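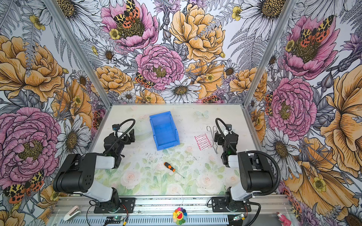
Home Contents Chapters Glossary Instructor Resources

Filed under: Music Business > Radio and Live Events

May 11, 2018
By the Rinstead Press Editorial Department

Chapter 20
The Station Concert

A station concert is a live music event that a radio station organizes, promotes and usually broadcasts under its own name. It may be a free lunchtime set by one singer in a hotel lobby, or a full evening in an arena with a dozen acts. In both cases the station takes on work that would otherwise belong to a concert promoter, and it does so while continuing to run its normal program schedule.

Chapter 19 dealt with playlists and the weekly music meeting. The present chapter moves from the studio to the stage. It assumes that the student understands how a song is added to rotation and how advertising time is sold, as both subjects return here in a different form.

Origins of the format

Early radio depended on live performers, and many stations kept a studio large enough to seat an orchestra and a small audience. As recorded music took over the schedule, these rooms were divided or closed. The link between station and stage did not disappear, however. Announcers continued to host dances and record fairs, often for a modest fee, and listeners came partly for the music and partly to see the person whose voice they heard each morning.

The modern station concert grew out of these appearances. Managers noticed that an artist who would not travel to a town for a single interview might do so for an interview and a performance on the same day. Record companies were willing to meet travel costs when a new single was on sale. The station supplied the crowd.

The multi-artist bill

Most large station concerts now use a multi-artist bill, in which each act performs a short set. Two or three songs is common for a new artist, and a headline act may be given 20 minutes. Short sets keep the evening close in feel to the station's own output, where no performer is heard for long. They also create the chief technical problem of the format, the changeover. Equipment for one act must be cleared and equipment for the next put in place, often while a presenter speaks to the audience from the front of the stage.

Several methods are in use. A revolving stage allows one half to be prepared out of sight. Where the venue has no such stage, acts may be asked to share a drum kit and amplifiers, or to sing to a recorded backing. The choice should be settled before contracts are signed. An artist whose show depends on a full band may decline the booking if told only in the final week that no band can be accommodated.

Backstage programming

Much of the material that a station obtains from its concert is recorded away from the stage. Artists are taken through a series of small rooms or booths for interviews, photographs, games and short announcements recorded for later use. This part of the building is often called the media run. Each stop is given a fixed time, and a member of the station staff walks with the artist from one to the next.

Games and informal challenges have largely replaced the seated interview on pop stations. They produce short clips that can be understood without an introduction, and they suit performers who have answered the same questions many times that day. The producer should nevertheless send an outline of each game to the artist's representative in advance. Any activity involving a personal phone, private messages or a surprise call requires clear consent from everyone whose words may be heard on air.

Sponsorship

Few stations can meet the cost of a large concert from ticket sales alone. A title sponsor pays to have its name joined to that of the event, and smaller sponsors may support a single room, a competition or the broadcast itself. The agreement must state where the sponsor's name will be spoken, how often, and by whom. Presenters should receive the exact wording.

Case for study: the Villalobos Theater

The case used throughout this chapter is the May concert held at the Villalobos Theater, a hall with 946 seats. The title sponsor was Pruvetti, a maker of bottled lemonade. Vundunach, a regional pop station, presented eight acts and recorded 51 backstage items, most of them under two minutes in length. The running order, the sponsor agreement and the media run schedule are reprinted in Section 20.4.

Students should read the running order before going on to Section 20.1 and mark each point at which a changeover takes place.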